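3.2 Closing the incision

The bench work was done in February at the Gunside laboratory. Each closure used one length of braided thread, tied by Kruger and trimmed by Teixeira.
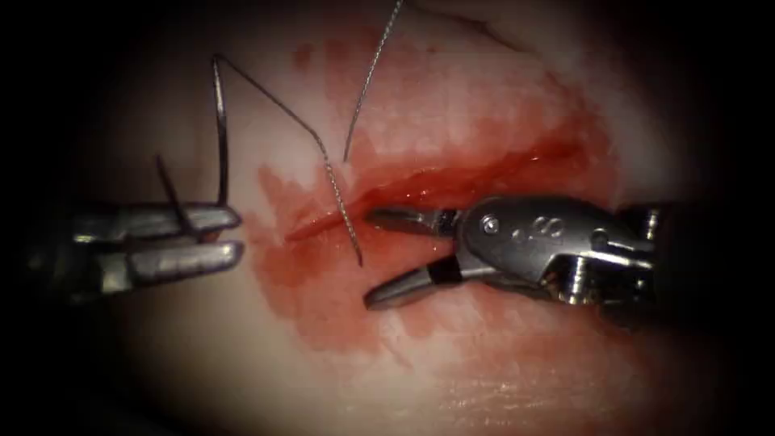
Bite spacing was the main source of error in the 134 closures we kept. Smeared blood hides the edges of a narrow slit, as in Figure 4, where the red area spreads well beyond the cut on both sides. We therefore set the entry points before any blood was applied.

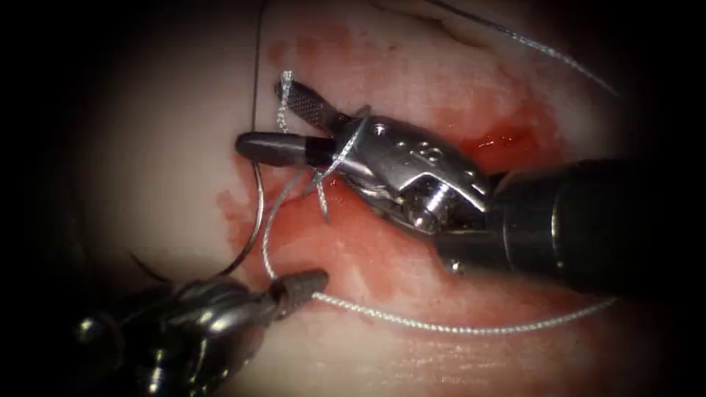
Thread tension was scored after the third knot, on the scale used by Vandenberghe.
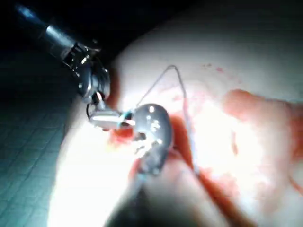 Closures with a gap at either end were scored again by the second reader, and 59 of them changed grade.

Figure 4. Suturing at the incision, three views.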